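**Re: [homebots] Can any of these things do a chore yet?**

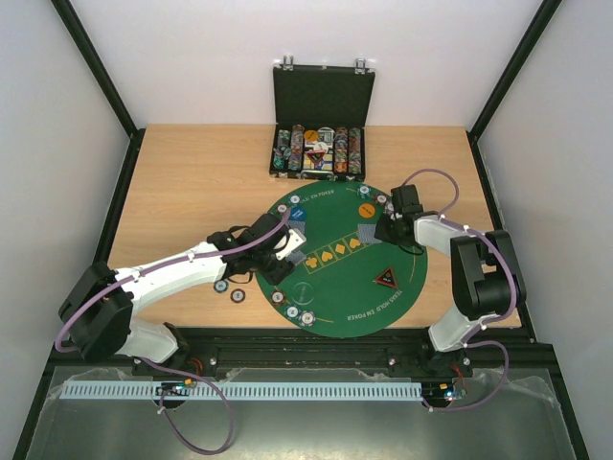

*Two arms, one poker set, case open and waiting at the back.*

Hi all,

Picking this up from a few days back because I finally have something to say and a picture to go with it. I've trimmed the quote down to the part I'm answering.

> Luminița Căpraru wrote:
>
> I've been on this list since the Oltley days and every July somebody posts a video of an arm folding a towel and we all get excited for a week. Then I go home and fold my own towels. So let me put it plainly. Is there one chore, start to finish, in a normal messy house, that a machine you could buy or build will do while you're in another room? I don't count vacuuming, we've had that for years. And I don't count moving a block from one bowl to another.
>
> My sister in Vadville runs the packing bench at a small shop and she asks me the same thing about her work. She'd pay 4,000 tomorrow for something that could put a board game back in its box.

OK so, Luminița, I took that last line personally! I've been playing with a two-arm bench and "put the game back in its box" sounded like a fair fight. The only boxed game I own that has all its pieces is a Texas Hold'em set my uncle left at my place (the case with the latches, round green mat, the works), so that's the job. Mat out, chips and cards on it, then everything goes back where it lives.

Short answer to your question is no, not yet, and not while I'm in another room. The longer answer is more fun.

The cards are what get me. A playing card lying face down on cloth is a horrible thing to pick up with two stiff fingers. You and I do it with a fingernail, or we slide it to the edge and pinch it, and we don't even know we're doing it. An arm coming straight down just presses the card into the mat and closes on nothing. The slide works better, if you let one arm hold the mat still while the other drags the card. I ran the slide 40 times by remote control, me driving both arms, and I got decent at it. Then I let the trained version have a go. It does the drag fine. It's the pinch at the end it fumbles, and when it misses it doesn't seem to know it missed, so off goes an empty gripper to the case, very proud of itself, and opens up over the tray.

Chips are easier than I expected to lift and much worse to put away. They have a nice thick edge so you can grab one by the sides. But the tray wants them standing in rows, packed on edge, which means you pick it up flat and have to turn it and then wiggle it in against its neighbors. If the row has slumped over at one end there's no slot to aim for, you have to push the others up first. I do that with a thumb without looking. The arm has to be taught it as a separate job, and I haven't managed that.

Then the odds and ends. There are the round buttons, and a black triangle marker with a red border, and they all go in the middle bit of the case with the other small stuff. I figured those would be last on the list of troubles and they mostly are, except there's one green button, kind of see-through, and on a green mat I can barely find it myself. The camera has no chance. I've thought about putting a dot of nail polish on it, but then I'm tidying up for the robot, and Luminița will write in and tell me that's cheating. (She'd be right.)

I haven't even tried the mat. It's soft and it's round, it hangs over the front of my table a little, and it has to come off last, after everything else is clear. Someone on here was working on cloth with the Oprea code, was that for squares only? If it'll take a round thing I'd love to borrow it.

Time, since people always ask. Me with my hands, 3 minutes if I'm not fussy about chip colors. Me driving the arms, long enough that my coffee goes cold and I get a sore neck. The arms by themselves have not finished the whole job once. They've done stretches of it that looked great, and if I were the type to post only those bits you'd all think it was solved.

For your sister, I'd tell her to hang on to the money for now. But if everything on her bench arrives in the same spot, same way up, every time, that's a different animal and she might get some help today from something far dumber and cheaper than two arms. It's the "dumped on the table any old way" part that costs. What does she pack, mostly? If it's card games I'm sorry. If it's chunky plastic pieces going into a bin I'd be a lot more cheerful.

I've got 400 recorded runs now, most of them me driving, and a good chunk are bad ones that I kept on purpose so it can learn what a dropped card looks like. Happy to share if anyone wants to try their own training on them. I'm using the Jolelo mounts, the older ones, so your reach might not match mine.

Two things I'd like to hear back on. Has anyone stuck something on the fingertips that works like a fingernail and survives more than an evening? Mine keep peeling. And has anybody got a cheap way to tell whether the gripper is holding a thing as thin as a card? Reading the motor is no use to me, closed on a card and closed on nothing look the same.

I'm usually at the bench after 9 at night if anyone wants to call and drive it for a bit. You get the hang of the chips pretty quick, and I'll be the one swearing at the cards.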